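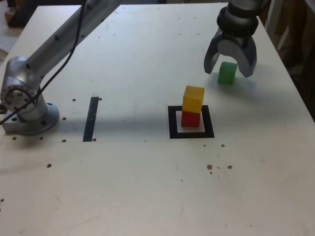

Stack test at Olbridge, red and yellow in the square, green still to go.

Ticket: third block lands off, sometimes gets shoved
Status: open
Project: Marikar (block stacker, shared workshop bench)
Parts: Ralik gripper board, wrist camera, home made pick script

Problem. Arm does red and yellow fine nearly every time. Green goes on top and either sits skewed or pushes the yellow off on the way down. Worse in the evening, after 8 pm or so the bench light goes off on its timer and it's only the ceiling lamps.

Tried so far:
- tightened gripper mount, no change
- new close value in the config, 2,250 instead of whatever came with the board. Grips better, still lands off
- slowed the last bit of the descent to 70 percent. Bit better? maybe just luck
- wiped the lens. nothing
- swapped the order so green goes down first. Then it's the red that goes wrong, so not the green block's fault

So it's always the third one up. Height? But the log says z is right. Log also said the gripper was closed when it was wide open last month so I don't trust the log very much.

Re-ran the wrist camera check this afternoon, moved the arm over by the tape strip and saved a still to compare with the old one. Table holes are where the calibration wants them at that height. Havent checked higher up, which is daft as higher up is where it fails.
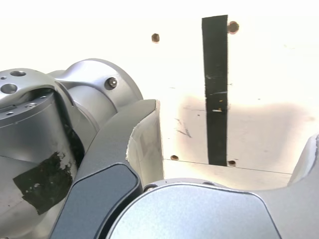
Zeyu Jiang: Is your camera offset set for table height only? I had the same on the Irnberg build. Fine on the first block, a bit out on the second, rubbish on the third. The camera sits at a slight angle so the error grows as you go up. Measure it at stack height, dont work it out from the table value. And stop changing the close value while you do it, you'll never know what fixed what.

OK yes, table height only. Offset was set once when the gripper went on and never again. Close value stays at 2,250 from now on, not touching it.

Plan: go back to the red block in the square with yellow on top, and measure there before green comes into it at all. Pause the script just before release, jog down by hand, write down x and y, carry on.
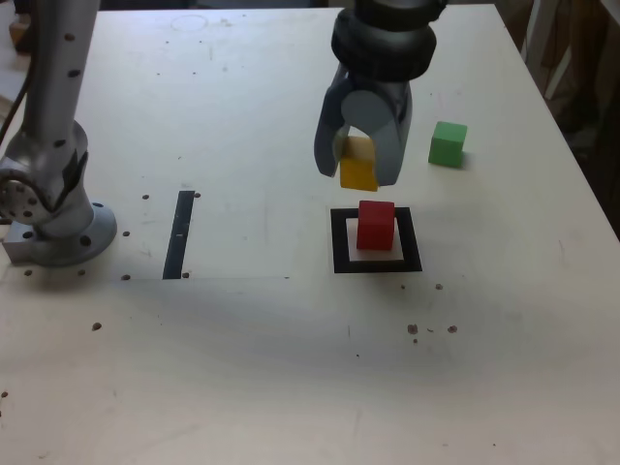
Pausing is fiddly by the way. The Ralik board has a timeout and lets go if it doesn't hear anything, so the first couple of goes I lost the block while hunting for a pencil. Fix is to leave the hold message running in a second window. Put that in the wiki if anyone has the login, mine's stopped working again.

Numbers from the first proper go: x fine, y out by 2 mm at the second layer. Didn't get the third layer, someone needed the bench.

Zeyu, that fits with what you said I think? Y is the direction the camera tilts. If it grows the same again for layer three that's enough to catch the edge of the yellow.

Next update is long, I've split it off so the ticket doesn't get silly. 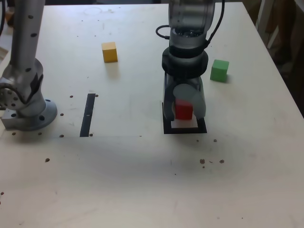 2 min read

Update, evening. Blocks spread out again and started from nothing, red first into the square. Bench light off on purpose this time.

Changed one thing only, the y offset now goes by layer. Just a little table in the script, ugly but it's there. Old single value is commented out underneath in case somebody needs to go back.

Still to do:
- third layer measurement, properly, with the hold message running
- same again with the bench light on
- check the wrist camera bracket. If it's moved then all of this is measuring the wrong thing
- red block's square position goes in the config, at the mo it's typed straight into the script in more places than I'd like

Not closing yet. Please leave the square and the tape strip alone if you're using the bench, the script uses both. Zeyu can you post your Irnberg offsets when you get a minute, even if the tilt is diffrent I'd like to see if they grow in a straight line.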